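Demonstration log, April: caps and straps

Cap work again, from nine in the morning until the light went.
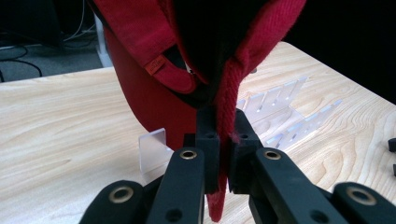

Why record by hand when the arm can be driven remotely? Hand recording is faster per attempt, and the operator feels through the handle when the fingers have closed on something.

We settled that question in the winter, but Kayode Etim raised it again over coffee and I had to go through it properly. He runs the remote station at Dornton and is good at it. His best operator still needs 80 seconds for a cap, start to finish, and with the hand-held gripper I am at 30. The catch is that I do things with my wrist that the arm can't do. Fatima Okonkwo replayed last week's set against the joint limits and had to throw out 40 attempts, nearly all of them mine. The wrist had turned past what the arm can reach, usually at the very end, when I was tired and twisting to get the cap the right way up.

So today's rule was to move my feet and keep my wrist quiet. Approach from the front, close, wait one beat, lift straight up. It feels stiff and looks stiff. Fatima says the replay is much cleaner.

Most of the morning went to the red cap. Fabric is the awkward part of this whole series. A rigid block has two or three sensible places to grab and they stay where they are. A cap picked up by the strap hangs crown down and tilts however it likes, and the next move has to start from wherever it ended up. I tried to vary the grip point along the strap on purpose. If I always take the same spot, the policy will learn that spot and fail on everything else. We saw that happen with the gloves.

Notes to self on the strap grip:

Close slowly over the last bit of travel. A fast close pushes the strap out from between the pads.

Leave some of the strap end showing below the pads. It gives the camera something to see.

Don't correct in mid-air. If the grip is bad, put the cap down, open, and start over as a new attempt. Corrections are useful, but they go in their own set with their own label.

Hülya Dursun wants the corrections kept separate until we have 200 of them. I would mix them in earlier. We went back and forth on this and she won, mainly on the grounds that unmixing is harder than mixing.

After lunch, sync trouble. The finger width signal was arriving late relative to the video, so on replay the fingers closed after the cap had already started to rise. Uchenna Anozie traced it to a buffer setting on the Ciralton logger that had gone back to its default after the update. The morning's files can be shifted by a fixed offset -- he checked several at both ends and the lag does not drift. I have marked them anyway.

Tried the same task remotely for an hour at four, to have a fair comparison. I am slow at it. With no feel in the hand I watch the pads constantly and overclose. I also stop a lot, and the pauses end up in the data. Kayode trims his. I am not sure trimming is right, as the arm then learns a jump where there was a decision.

Tomorrow: blue cap if Omoregie delivers, otherwise the gloves again with the new grip rule. Charge both handles. Ask Fatima for the reach check to run on the spot, so I find out at attempt three and can fix my stance.

Comments (3)

Folasade Ezeani: We had the same late finger signal at Skevthorpe. Ours did drift, over long sessions. Worth checking a file from the end of a full day before you trust one offset.

Kayode Etim: 80 seconds was before the new pedals. Please amend.

Hülya Dursun: Agree on the pauses. Can you keep the untrimmed copies of yours?

Last updated: April

Contact | Copyright Dornton bench diaries | Back to top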